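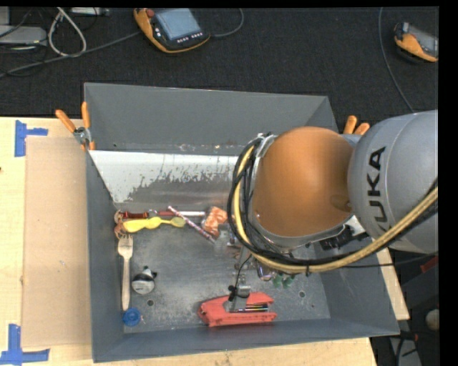
When the robotics lab at Momcombe opened its doors for the afternoon, I had planned to stay for an hour and ended up missing two trains. Part of the blame goes to the coffee, which was good, and the rest goes to the woman who runs the picking bench. She has worked there since it was one desk and a borrowed ladder, and she talked to me between demonstrations, during demonstrations and, at one point, with half a sandwich in her hand. She asked me to leave her name out of it. "Put the bench in," she said. "People write to the person and then I have to answer."

So, the bench. It is a wooden table with a big gray metal bin on it, and an orange and gray KUKA arm that leans in over the side and picks things up. That is the whole job, and she has spent years of her life on it without any sign of getting tired of the subject.

I asked the question I suppose everybody asks, which is what is so hard about picking something up.

"Nothing, if you're you," she said. "You've been practicing since you were a baby. Close your eyes and get your keys out of your bag. You've got coins in there, receipts, an old mint, and you push all that aside without thinking about it and your fingers know when they've got the keys. Now try it with two stiff fingers that can't feel much, and somebody describing the inside of the bag to you from above."

The things in the bin come from kitchen drawers and toolboxes, as far as I could tell. There was a light wooden fork, a yellow utensil something like a spoon, a striped stick, a clear packet with something orange and white in it, and a red plastic tool or something close to one, which the gripper was hovering over when I first got near enough to look. I had expected neat blocks, the kind you give to a toddler, and I told her so.

"We had blocks," she said. "We had beautiful blocks. We got very good at blocks, and then a man from a recycling plant came to visit and asked if it could pick up a plastic bag, and we all looked at our shoes for a while."

That visit, she told me, changed what went into the bin. She started bringing things from home, and then her colleagues did, and her sister mailed a box of odds and ends from her garage in Grasen with a note saying she wanted none of it back. The lab now keeps 200 objects in plastic tubs along one wall, and each one has a number in a spreadsheet and a line of remarks. I was allowed to read some of the remarks over her shoulder. One said "slides." Another said "slides, but only on Fridays," and she promised me that this was a serious observation which she had looked into and never managed to explain.

The see-through things are the ones she likes to talk about most. A camera has a hard time with anything clear, she explained, and a hard time with anything shiny, and a bare metal bin doesn't help, because it throws the light back wherever it likes. I asked why they didn't just paint it.

"Because the people who want this don't have painted bins! They have bins like that one, all scratched up, and they've had them for years and they're going to keep having them. If it only works in a nice clean box with soft walls then we've built something for ourselves." She thought about it. "We did paint one, though. It's in the cupboard. It was much easier."

There was a good crowd by then, families mostly, and a school group from Mundden that had come over by bus and had clearly been told not to touch anything, as they all stood with their hands jammed in their pockets. The demonstrations went in rounds of 40 picks each. She let the children guess before each one whether the arm would get it, and they turned out to be a pessimistic bunch, shouting "No!" nearly every time and then cheering just as loudly when they were wrong. The wooden fork got the biggest cheer of the day. I can't tell you why, but I cheered as well.

I wanted to know how she felt about the misses, with so many people watching.

"I used to hate it," she said. "The first open day we did, in March, I think I apologized for the entire afternoon. I went home hoarse. Then somebody's grandfather came up to me at the end and said the misses were the only part where he understood what the machine was trying to do. I've thought about that a lot. When it gets the thing, it just looks like a machine doing what machines do. When it comes down a little too far to the left and nudges the thing away, you lean over with it. You want to help."

She does lean, too. I watched her do it at least a dozen times, a small tilt of the shoulders in the direction the arm ought to have gone.

We talked for a bit about the equipment, which I am not equipped to judge. The arm carries a thick yellow hose and a bundle of black cables that loop down around its orange joint, and I asked whether those ever got in the way. I seem to have hit on a sore point. "Constantly," she said. "Everybody draws robots without cables. Look in any children's book. I've spent more days of my working life thinking about where a cable goes when the wrist turns than I've spent thinking about anything clever. You route it one way and it's perfect, and then the arm reaches for one corner and you hear this little creak." The bin itself is held with orange-handled spring clamps, the sort my father used for gluing chairs, and I was pleased to see them. She was pleased that I was pleased. They had tried a custom bracket, she said, made for them at Vuorinen, a machine shop down the road, and it was a lovely piece of work and took 2 people to get off again. The clamps take a second.

"And there's tape," she added. "Put in the tape. Blue tape is holding up half of this field."

A boy from the school group, who had been edging closer through all of this, asked her whether the robot knew what a fork was. She crouched down to answer him and took her time over it. She said no, it didn't know it was for eating, or that it was made of wood, or that anybody had ever had lunch. It had a picture, and it had a guess about where two fingers might close and hold on. He asked if it knew when it had dropped something. She said it did, mostly, and that teaching it that had taken longer than teaching it to pick things up in the first place. He nodded as if this matched his own experience and went off to find his friends.

I asked what she would like it to be able to do in the end, if money and time were no object, and I expected something grand. She looked over at the tubs.

"I'd like to tip all of them in," she said. "All 200, in one heap, and go and have my lunch, and come back and find the bin empty and everything sorted. At the moment we put a few in and keep a close eye on it. If I had 100 in there it would be a swamp, it would just stir." She made a stirring motion with the crust of the sandwich. "But that's what a real bin is. Your kitchen drawer is like that. Mine is, anyway."

Does she have a robot at home? She does not. She has a vacuum cleaner with a cord, and a dishwasher she loads herself, very strictly, and nobody else in the house is permitted to rearrange it. She has been told that this is revealing.

Toward the end of the afternoon the school bus went, and the room got quiet enough to hear the arm moving. She let me choose the last object. I went over to the tubs and spent far too long about it, picking things up and putting them down again, and finally brought her a rubber duck with a flat bottom. She turned it over to read the number and laughed and said it was one of the bad ones, that it looked easy and then squirted out sideways. It went in anyway. The arm came down, closed, and lifted, and the duck went up about the height of a teacup before it shot off against the far wall of the bin.

"See," she said, leaning. "A little more to the right."

The lab is planning another open day in March. There's no need to book, but groups should call ahead, and if you have something awkward in a drawer that you don't want back, she says she'll take it.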